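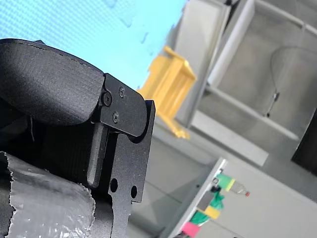

Wondura Finger Pads – tested the slow way

Hi, I'm Jessie Pringle, and I look after the Wondura pads at Brovley. People keep asking me what the curved pad does for a learned grasping policy, so I'm putting our results on the product page where you can find them!

We wanted to know if pad shape matters once you train on human demonstrations. Damir Nikolovski recorded 1601 of them at our Clolcombe site, half with flat pads and half with the curved ones, and trained one policy on each half (same network, same settings, same small household stuff to pick up). Then we ran 137 trials per policy on objects neither had met.

The curved pads got 129 clean picks. The flat ones got five fewer, and most of those were little bottles rolling away at first contact. So it's a small gap – I was hoping for a bigger one – and I wouldn't swap pads on a working setup just for that.

What you get
Matte black pad, fine surface texture, rounded wedge shape
Flat black bracket, with the screws to fasten it
Damir's training settings, as a plain text file

Fits the Stan gripper, left or right side. If you have the older Stan bracket, write to me before you order and I'll check the hole spacing for you. Orders placed by noon on Thursday go out the same day.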